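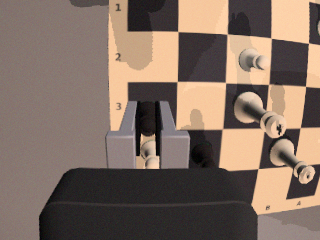

Dead sea lion on our beach, who do I call and how long does it stay there?

Posted by Nhyira Kpodo

Hi all, first time posting. I walk my dog most mornings at the Ostside end of the beach, and there's been a dead sea lion up by the tide line since at least yesterday. It's a big one, and my dog is way too interested in it. I called the city number and got passed to parks, and parks told me to call the county, and the county line is a recording that says they open at 8:30. So I'm asking here while I wait!

What I'd like to know is who is supposed to deal with this. Do they tow it out, bury it, haul it off in a truck? My neighbor says they just leave them, which seems wild to me with kids down there every afternoon. Also it has a little orange tag on one of the front flippers and I didn't want to get close enough to read it. Does the tag matter to anybody? And is my dog OK? He got one good sniff in before I pulled him back (he's a beagle mix, he lives for this stuff).

Bedoya

Please report it to your regional marine mammal stranding network, even if the city already knows. They're a different bunch of people from the ones who do the removal, and they want to hear about every animal, dead or alive. They'll ask for the location, a rough length, what shape it's in and whether there's a tag. So yes, the tag matters a lot! If you have a phone with a decent zoom, take a picture from well back and read the number off that. Don't take the tag off and don't touch the animal, it's protected even when it's dead.

As for what happens next, it depends on who owns that bit of sand. On our stretch it's the city, and what they do is bury it high up the beach if they can get a loader down there. The one we had last September was by the old ramp and they had it buried by lunch. Another one was down past the rocks where no machine can go, and that one just stayed until the tides took it. Towing is mostly for whales, and even then it doesn't always work, I've seen one come right back in two days later a mile south. I wouldn't expect them to bother with a boat for a sea lion, even a big male, and those can run close to 1,000 pounds.

On the dog, one sniff is probably fine, but call your vet and tell them. Sea lions can carry leptospirosis and dogs can catch it, mostly from urine. There's a shot for it and plenty of dogs on the coast have had it, so check his records. Keep him leashed on that end for a couple weeks. If he's off his food or throwing up or drinking a ton of water, take him in.

Emis

what Bedoya said about the stranding people. they were super nice when I called. your neighbor isn't totally wrong though, ours sat there for 3 weeks and the smell was unreal, we had to keep the windows shut on that side of the house. the gulls and vultures did most of the work

Nhyira Kpodo

Thank you both! I got through to the stranding line and the lady was lovely. I went back without the dog and zoomed in like you said, and the tag reads 79 and then something I can't make out, so I emailed her the photo. She's going to call the city herself about the burying. Vet says he had the lepto shot in the spring and to just keep an eye on him. We're walking the other direction for now and he's very offended about it.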